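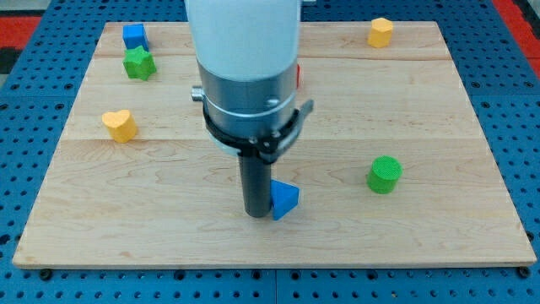 Spent my Saturday at the open house at Grullon and I have a lot to say, so mute me now if you don't care about robot arms pushing foam shapes around.

First, parking. Do not park at the Jamham lot next door, the gate closes at 2 and a guy in a very nice hat had to go find the person with the key. I was already inside eating a free concha so I missed the drama.

Okay, the arm. I figured I'd see something huge welding a car door. Nope! The one I stood at the longest was working on a maple-colored board with blocks on it, the kind my niece has in a bin. Yellow heart, green star, cylinders, a blue cube. And the whole tool on the end is one gray finger pointing straight down. One finger!

Ilham Cherkaoui was running that table and she let people call out requests. "Put the star by the heart" kind of thing. Some kid asked for "make a sandwich" and she typed it in with a totally straight face. The arm thought about it and then shoved the cube at the cylinder. I'd eat it.

My favorite to watch was the blue triangle. With only one finger you can't pick anything up, you have to push, and if you push a triangle a tiny bit off center it spins away from you. Ilham said round things and pointy things are both a pain, for different reasons, and then she got interrupted so I only ever heard the reason for pointy.

I asked why not just give it a real hand. She said pushing is a whole skill of its own and you learn a lot about what the arm understands when it can't just grab the thing and be done. Fair. I also push my laundry across the floor with one foot so I feel like we have common ground.

They log every run. The counter on the monitor said 1465 when I got there and I asked if that was today and she laughed at me, so no, not today.

You get to try it yourself with a joystick! I got 2 minutes. My job was to get the heart to the corner and I am sorry to report the heart did not get to the corner. Eliseo Cervantes, who I dragged along and who complained the whole drive, did it in one go - I have been hearing about it ever since.

Other stuff: the Plornum talk upstairs was packed and kind of over my head, but Noemí Camacho did the Q&A after and she was great, very patient with the man who wanted to know if it could fold a fitted sheet. (It cannot. Neither can I.)

Coffee was gone by 11. Bring your own.

They're doing another one in October and it's capped at 100 people, sign up at the front desk or on their page. I'm going back for that heart. Eliseo is not invited.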